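Jallbridge tea towel show finds room for the unfinished

3 min read

The Jallbridge hall has hosted wrestling, a reptile expo and one very long council meeting about bins. In November it will host tea towels, and the organisers would like it known that they are expecting a crowd.

The Gezer Cloth Show is back for a second year, with 223 pieces of household linen accepted for display. Last year's show was held in a corridor. This year it gets the main room, both side rooms and the use of the urn, subject to the urn.

Entries are open to anything that has been used, or could plausibly be used, to dry a dish, cover a loaf or hide a stain on a table. Framed work is not accepted. Neither is anything described on its entry form as "a piece", after a disagreement last year over whether a crocheted doily could be said to interrogate the idea of lunch.

The biggest change is a new class for unfinished work, and it has already drawn more entries than the finished one. Organisers put this down to the honesty of the district. The rules ask only that the cloth be clean, that any pins be removed, and that the maker state in a single sentence what it was going to be. Sentences submitted so far include "a duck", "a present for my sister, who has since moved" and "ask me in spring".

Sorting has been under way in the afternoons, with each cloth laid out flat, checked for pins and given a ticket. It is slow going. Waffle weaves are the worst of it, according to the show's notes for helpers, as a ticket pin will vanish into the dimples and turn up later in somebody's thumb.

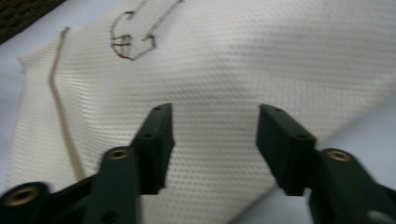

What is it meant to be?

One off-white cloth with a brown outline on it has taken up more of the sorting than it probably deserved. The line is angular and a bit wandering, with a loop at one side and some short strokes inside the loop. One camp says boot. The other says hook. A late push for "the coast, from memory" has not attracted support.

The entry form, where a single sentence would have settled things, says "you'll see". It has been placed in the unfinished class on the grounds that nothing else could be agreed on, and it will hang near the door, where visitors can put a guess in a biscuit tin. The closest guess wins a set of napkins. How closeness will be measured has been left for another meeting.

Elsewhere in the show, the stain class returns, in which cloths are judged on the quality of the story attached. Beetroot is heavily represented. So is gravy, although judges have asked entrants to stop using the word "heirloom" for anything that happened last Christmas. There is also a small class for souvenir towels, limited to places the entrant has never been.

Flister, the haberdashery on the main street, is lending the rails and pegs and will run a mending table on the day. Bring a torn cloth and somebody will show you how to fix it -- or, in the words of the flyer, "tell you kindly that it is a rag now". Thread is free. Advice is also free and tends to be harder to get away from.

A bus will run from Zallgate in the morning and return in the afternoon, leaving from outside the old post office. Those coming by car are asked to use the oval and not the bowling club, which remembers last year.

Entry to the show is two dollars, with children free if they keep their hands in their pockets. The organisers tried a "please touch" policy at the first show and spent the evening at the laundromat. This time there will be one rail of cloths for handling, beside the entrance, and a sign on everything else.

Doors open at 10 in the morning. Judging will be finished by then, in theory, and ribbons will be pegged to the winning cloths with the colours explained on a card, after some confusion last year between the ribbon for second and a piece of ribbon.

Uncollected cloths from the first show are still at Flister, in a bag behind the counter. Owners can pick them up during shop hours. Anything left once this year's show is packed away will go to the mending table, where it will be put to use as practice.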